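Coffee with Shuk-fan Cheng, Gramavside's new player-coach

2/13/21

I'd been trying to get hold of Shuk-fan Cheng for weeks. She works shifts, she trains in the evenings, and when she isn't doing either of those she's asleep, so I was dead chuffed when she rang me on her lunch break and said she had an hour if I didn't mind her eating while we talked. I didn't mind one bit!

If you follow women's basketball round our way you'll know the name already. Ten seasons at Gramavside, most of them at point guard, and now she's been handed the coaching job as well after Jeanine De Bruijn stepped down. I asked whether she'd seen it coming.

"Not at all," she said, through what I think was a sandwich. "Jeanine phoned me and I thought she wanted her whistle back. I'd had it in my car since July. She said, do you want the team, and I said, what, all of it?"

She took a night to think about it and then said yes. The hardest part so far has been having no games. With the league on hold the squad has been doing fitness sessions over video, and Shuk-fan sends out a ball-handling drill every morning, which the players film and send back (some with more enthusiasm than others, I gather).

"Pao-chu does hers in the kitchen and you can hear her mum shouting about the floor. Her left hand's miles better, though. Miles."

That's Pao-chu Mak, who scored 15 in the last match before everything stopped, the one-point win away at Stallosthorpe. I was at that game and I still haven't got my voice back. Shuk-fan remembers it a bit differently.

"We were awful for three quarters. We turned it over every time they pressed us. I've watched it back and I had to keep pausing it to go and put the kettle on."

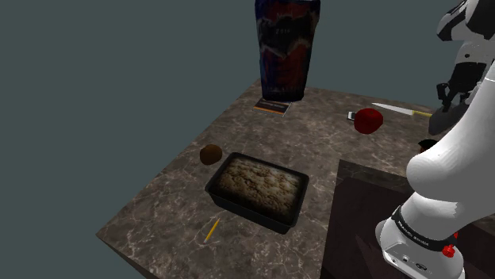 Table-top still life with apple and can. Computer-generated picture.

We got on to what sort of coach she wants to be. She likes a fast game, and she'd rather see a missed lay-up on the break than half a minute of passing it round the outside. She also wants to play less herself, maybe 10 minutes a game, and give the ball to Tzu-hsuan Liu, who came up from the juniors and is quick as anything.

"Tzu-hsuan sees passes I don't. She threw one at my head in training because she thought I was going to cut, and I should have cut. So that told me."

And the rivalry? I had to ask. The derby with Nadar pulled in around 700 people last time, with folk standing along the back wall, and Gramavside lost it by two. She groaned down the phone.

"I missed a free throw in that. Sheena Moffat still brings it up and she plays for them! She sent me a Christmas card with it in."

She wouldn't give me a prediction for when the season starts again, or even who'd be captain, though I tried twice. She did say she's after a tall forward, so if you're reading this and you can rebound, get in touch with the club.

Then her break was over and she had to go. She's got the whistle on a hook by the front door now, she said.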